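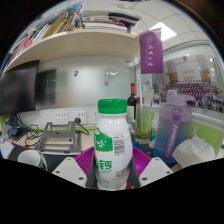

Uriel Sepúlveda wrote:

> The Halell kite went up before the notice was in effect. Whoever
> writes the incident summary should say so in the first paragraph.
> The man was cited for flying without notice, and the papers have
> all reported it as a runaway kite, which is a different problem.
> The line never parted. The winch held. He had 488 feet out and
> knew it. If we let "runaway" stand, the next permit meeting in
> Brirnance will be spent on break strength, and we have plenty of
> margin there.
>
> Also, does anyone have the wind record for the afternoon? The
> field station log I was given stops at 2.

Agreed on the wording. I have taken "runaway" out of the draft and used "unannounced flight" throughout. The citation itself only mentions the missing notice and the height.

On the timing, I compared the winch log with the notice request. The request was sent, but it asked for a start time 45 minutes later than the actual launch. The flyer says he moved the launch forward when the wind came up and assumed the notice covered the whole afternoon. It did not. I would put that in the summary as a plain statement with both times next to each other, and leave out his reasons unless he wants to submit them in writing.

On the height, the 488 figure is line length and should not be reported as altitude. The winch counter measures line off the drum. With that much line and a normal amount of sag, the kite was lower than that, and how much lower depends on the line angle, which was not recorded. The sheriff's report gives line length as height. I have asked for a correction and have not had an answer. Until we get one, please write "line out" every time.

The wind record exists. The station at Ciobanu kept logging after the field station stopped, and the file runs to sunset. It is 7 miles from the launch field and on the other side of the ridge, so I would treat the speeds as a guide only. The direction matches what the flyer reported. I can send the file to anyone who wants it – it is too large for the list.

Two other points on the draft:

The Allusus winch should be described as a drum winch with a friction brake. The current text calls it a motor winch. There is a motor, but it is only used for recovery, and a reader could take the sentence to mean that the kite was being paid out under power.

Section 3 says the line was "cut by deputies." It was wound in by the flyer with a deputy standing by. Both accounts agree on this, and I don't know where the other version came from. I suspect one of the news captions.

I will hold the draft open through the end of July. Changes to the list, please, with the section number in the subject line. The last round had edits coming in by private mail and I lost at least one of them.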